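Monday, evening

Slept badly and got up before the alarm. Rain until ten or so, then gray. Spent most of the day on the small room at the end of the hall, which I have been putting off since the move. The round table is in there now, with the teal box on it and the two black office chairs pushed up by the wall.

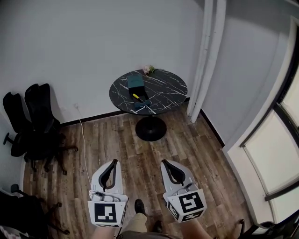
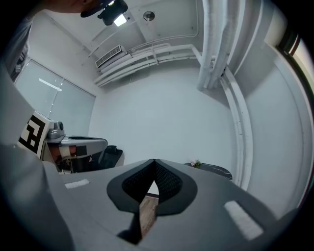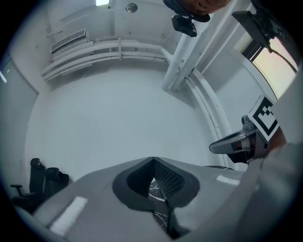

I like the table better than I thought I would. I bought it from Varnetti when they were clearing the showroom, and on the way home I decided it was a mistake, too shiny and too much like a hotel lobby. In a small room it works. The black top shows every speck of dust, so I will be wiping it twice a week. The white veins hide a little of it. I went over it with a damp cloth and then a dry one, and the dry one did more good.

The box was the thing I had to deal with. It has moved with me three times and I don't think I had gone through it properly since the second. I took everything out this morning and sorted it on the hall floor. Old receipts, two watch straps, a foreign coin, the spare key to a bike I sold. A warranty card from Plistel for a lamp that died years ago. The receipt for the lamp was under it, 32 dollars. I threw out nearly all of it. The key I kept for an hour and then threw out too.

I want the box for pens and labels and nothing else. The yellow and black marker goes in there. I used it to write on the cartons when I packed up the old place, and it still writes, though the line is thinner than it was. I need another one before I start on the closet. The lid stays up by itself, which I had forgotten.

The pink flower is on the table too, toward the back. I thought about finding a glass for it and then didn't.

Lunch was soup and the end of the bread. Ate standing up in the kitchen and read the letter from the building office. They want to look at the radiators again in March. They looked at them in the fall and wrote something down and left. I put the letter on the fridge under the magnet with the other one.

After lunch I tried the chairs in different places. One under the window makes the door awkward. One on each side of the table looks right but then there is no way to get past without turning sideways. So they went back against the wall, one a little behind the other, and I will roll one out when I need it. The casters are loud on the wood floor. I looked up mats. The Drinum one is 649 and comes in clear or gray, which seemed like a lot, and a bigger one is 1198. I am not paying that for something to put under a chair. A rug would do the same job. There is the brown one rolled up in the closet, but it is probably too thick for wheels.

I still don't know exactly what the room is for. When I signed the lease I said it would be an office, and then I did all my work at the kitchen table for the whole winter. It could be a place to sit and write letters and pay bills. The table is too small for the computer and a notebook together. It is fine for one or the other. I would like to keep the computer out of there if I can, but I say that about every room.

The walls need nothing for now. I had the Paewai print leaning in the hall and carried it in to see, and carried it out again. I like the white. Maybe a shelf later on, a short one, high enough to clear the chair backs.

Called the storage place at three about ending the contract. I was on hold a long time. They need it in writing, and the deposit comes back after the unit has been checked. There isn't much left in there: the bed frame, the winter tires, up to 1000 pounds of books if my back is any judge. I can't see where the books would go. Some of them can be given away. I have said that before as well.

Swept the hall, took two bags down to the bins, and came up out of breath. The light in the small room was good for a while late in the afternoon, when it finally cleared a bit. I sat in there with the door open and did the grocery list. Eggs, onions, dish soap, rice, a marker.

Pasta for dinner. My shoulder hurts from the bags. Tomorrow the closet, or at least the top shelf of it, and the letter to the storage people needs to go out before noon.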